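The House Rules for Hand-Held Grippers

A shop in Grindton wrote down how its people should pick things up. It took them longer than building the tools. 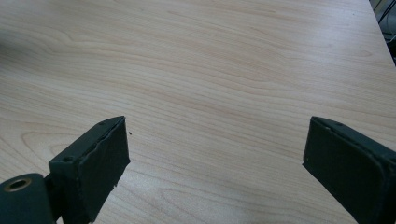 Why would anyone need a written rule for closing a gripper on a spoon?

Because two people will close it two ways, and a robot that learns from both of them will pick a third. The rule exists so that everyone's bad habits are at least the same bad habit.

The document is called the Daher Sheet, after the street the company used to be on, and it hangs beside the door at Huvard, where people spend their working days moving household objects around tabletops with hand-held grippers. The recordings go to train machines to do the same thing. The first version of the Sheet was half a page. It said to work carefully and be consistent, which everyone agreed with and ignored.

The current version runs to seven pages. I read it on a bench in the hallway with a cup of coffee, which I was then informed, under page two, I could not take any farther.

Page two is the one visitors remember. It covers sleeves (up), rings (off), drinks (elsewhere) and talking to the gripper (discouraged, for reasons the page leaves to the imagination). Page three gets down to the table. Clear it before every session. Wipe it. Look at it from standing height, then crouch and look again, since crumbs have a way of hiding from tall people. If a speck is still there when the session starts, write it down and leave it alone. A hand darting in to flick something away does more harm to a recording than the speck ever could.

I asked whether that last part was obvious. I was told it had been added after a meeting that ran through lunch.

The grippers get a page to themselves. Fingers are to be checked at the start of each shift for chips, fraying along the rim and loose screws. Small chips are allowed. A chip on the gripping face is not, and neither is a chip that has "recently become larger," a phrase that requires somebody to have an opinion about how large it was yesterday. The Sheet's answer is a drawing of each finger, kept in a binder, on which wear is marked in pencil. The binder is the best-looking object in the building. People who can't be trusted to refill a stapler shade in those little nicks like monks.

Then there is the matter of speed. Early on, the fastest workers were praised, and the results were what you would expect of praise. Cups arrived at their destinations with real conviction. The Sheet now asks for the pace of "a person setting a table for guests they like." It's the only line in the document that anyone can quote from memory, and it has held up better than the numbers it replaced.

Mistakes get the longest section. If you drop something, you finish the move if you can do so naturally, then mark the recording as a drop. You don't delete it. You don't do it over and keep the prettier one. New hires hate this, having spent their lives up to now being asked to hide their errors, and it takes them a week or so to enjoy owning up. A few come to enjoy it too much, and there's a paragraph about them as well.

Grirkby, the firm that takes most of Huvard's recordings, has its own rules, and they don't match. Grirkby wants the gripper opened fully between moves. Huvard wants it opened only as far as the next object needs. Both sides have explained their position in writing. For now the recordings made for Grirkby follow Grirkby's rule, and a note on page six says so in a tone I'd call polite.

Last December the company went back through 1,202 recordings to see how many followed the Sheet as it then stood. The exercise mostly showed where the Sheet had been vague. "Place gently" went. "Return to start" went too, once it became clear that workers had several different places in mind and were all returning to them faithfully. In came a starting position, with a drawing.

None of this is law. There's no inspector, and the penalty for breaking a rule is having to explain yourself at the Tuesday meeting. Still, I've read safety manuals for much bigger machines that gave less thought to what a tired person does with their hands at four in the afternoon. The Sheet has them stop, put the gripper down with the fingers open, and go for a walk.

A new version is due when the argument about gloves is settled. The argument about gloves is on page seven, where it has its own heading and plenty of blank space underneath.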